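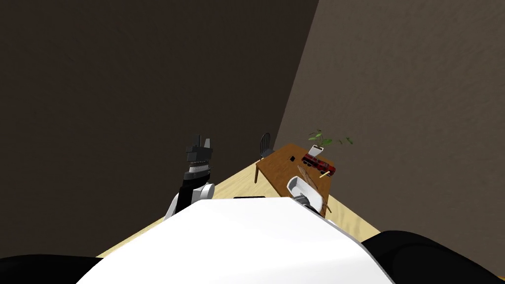

The Slow Supper Towns

My grandmother set her table an hour before anyone was hungry, and I thought of her all the way up the valley road to Plernholm (population 439, one blinking light, and the best rye bread I've had in years). On Fridays in June the whole main street sits down to eat together – soup first, then whatever the gardens gave up that week – and it goes on until the dogs are asleep under the benches.

Lululstead, 11 miles on, does it differently. There the tables go in the old rail shed, you bring your own spoon, and you had better like dill. I stayed until well after dark, talking with strangers about plum trees and bad knees, and somebody sent me off with a jar of pickled beets wrapped in a dish towel. I still have the towel, and I mean to take it back next summer.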